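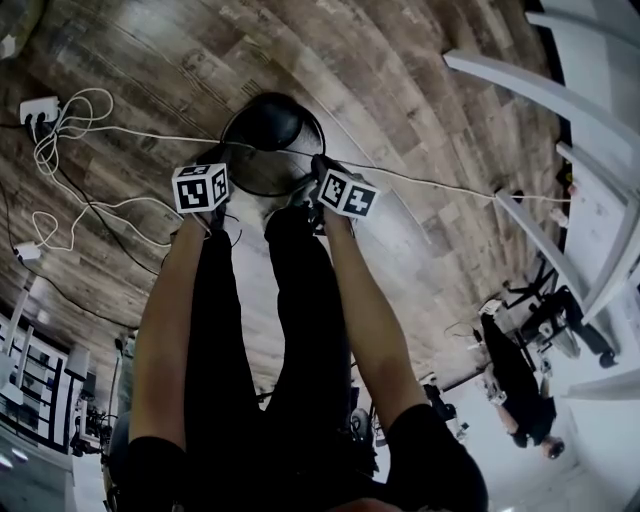 Ticket: Shared calendar shows meetings one hour early after mail move
Opened by: Prekia front office
Assigned to: Codotel support, level 2
Status: Closed

Problem as reported

After the mailboxes were moved from Irkix to the new Codotel server, recurring meetings show one hour early in the shared calendar. Single meetings are correct. Phones show the right time, desktops do not. 54 mailboxes were moved and all of them can see the shared calendar.

Checks, first pass

Time zone on two desktops: correct.
Time zone on the server: correct.
New recurring meeting made in the shared calendar: shows at the right time.
Old recurring meeting, opened and closed without saving: still one hour early.

The fault only affects series that were created before the clocks went back in November. A series made after that date is fine on every machine we tried. We exported one bad series and read the file. It has a fixed offset where the zone name should be, so the desktop program never applies the change to winter time.

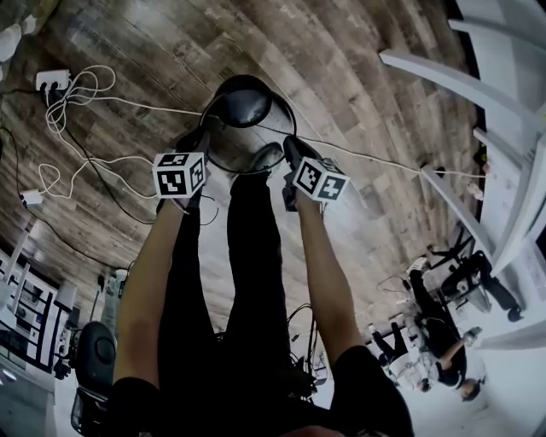 Checks, second pass

Cleared the local cache on one desktop and let it sync again. No change.
Removed the shared calendar and added it back. No change.
Opened the same calendar in a browser. Wrong time there too, so the desktop program is not the cause.
Edited one series, set the zone by hand, saved. Correct on desktop, browser and phone.

Reply from the Mykhailiuk office, who use the same calendar for room bookings: they see the same fault on 7 series. They asked us not to delete anything before the holidays. Agreed.

Fix

Dec 21, 2020: backed up the shared calendar, then ran the zone repair on the old series in batches of 100 entries. The first batch stopped on an entry with no end date. We gave it an end date and started the batch again. 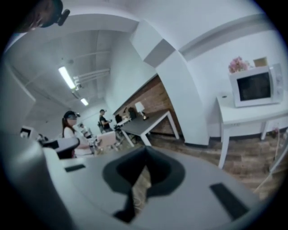 The remaining batches ran without errors. Series that had been corrected by hand were skipped, as their zone name was already set. Attendees will not get update notices, which were turned off for the repair.

Still open: reminders on one desktop fire twice. Moved to a separate ticket.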